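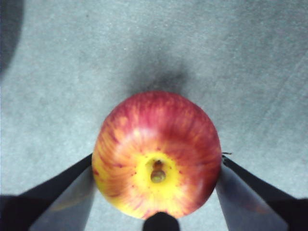

From: Mahnaz Mousavi
To: Teltbridge Orchard Growers list
Date: 2018-04-12
Subject: Re: Grafting wood for the Bronau lane trees

On the grafting wood, Peter wrote:

> I have two old seedling trees at the bottom of the lane that I want to
> topwork this spring. One is maybe eight inches through at the base, the
> other a bit less. Both are healthy but the fruit is no good for anything
> except the deer. I cut scions in February and they are in the fridge in
> a plastic bag with a damp paper towel. Questions: is it too late, should
> I do the whole tree at once, and does anyone have a preference between
> bark grafts and cleft grafts on limbs this size? Also I am short of wood
> for the second tree if anyone has spare.
>
> Peter

Peter,

It isn't too late. We are behind last year up here and my buds are only at half-inch green on the early trees. As long as your scions are still dormant you have until bloom and a little past it. Take one out and scratch it with a thumbnail. Green and moist underneath is fine. If it is brown, or the buds have started to swell and push, I wouldn't spend time on it.

Check what else is in that fridge, too. I lost a whole bag one year by keeping it in the drawer under a bowl of ripe pears. The wood looked perfect and not one stick took. Mine now goes in the spare fridge in the garage with nothing but drinks.

I would not do the whole tree at once. On one that size I take off half the limbs the first spring, usually on the north and east sides, and leave the rest as nurse limbs. The year after, I do the other half. If you cut everything back in one go you get a forest of water sprouts, and the roots suffer for want of leaves. The first tree I did at the Tiltonach place I cut back to five stubs in one afternoon. It lived, but it sulked for three years and I had sunscald on two of the limbs.

For the method, I use bark grafts on anything over two inches and cleft grafts below that. Cleft can be done earlier because the bark doesn't have to slip. For bark grafts you need to wait until it does, so at your elevation I would guess the last week of April. Make a test cut on one of the limbs you are taking off anyway. If the bark lifts away clean with the tip of the knife, go ahead.

Put two or three scions on each stub, more on a wide one. They help the cut heal over. Pick the best one the second winter and shorten the others, but don't remove them until the wound has closed. I tack mine with small brads – 5/8 inch, 18 gauge – and seal everything, including the tips of the scions. The tips are what people forget. Any of the usual sealers will do. I have used the black asphalt kind and plain toilet ring wax and can't tell the difference in the takes.

You will need to stake or splint the new growth by July if it goes well. Bark grafts can put on four feet in a summer and they are weak at the union. A lath screwed to the stub and a couple of loose ties is enough. I had 58 grafts on the go last year and lost six to wind, all of them ones I had meant to get back to.

As for wood, I have spare Pakzad, which is the name we use here for the late red from my uncle's yard. It keeps to March, it is sweet with a bit of bite, and it is not fussy about the pollinator. It does get some scab in a wet year. I can give you 12 sticks, pencil thickness, cut in the second week of February. I have a few of Golden Russet too but those are thin.

I will be at the Teltbridge feed store on Saturday week if the road is open, or I can mail them. Postage was under four dollars last time. Write to me off list with your address.

One more thing for everybody. The rootstock order came up short and there are only 90 of the semi-dwarf instead of the 300 we asked for. The nursery says the rest are in cold storage and will ship when their truck is fixed. If you paid for more than ten, expect to get part of your order now and the remainder later. Please don't phone them, I have already done it twice.

Mahnaz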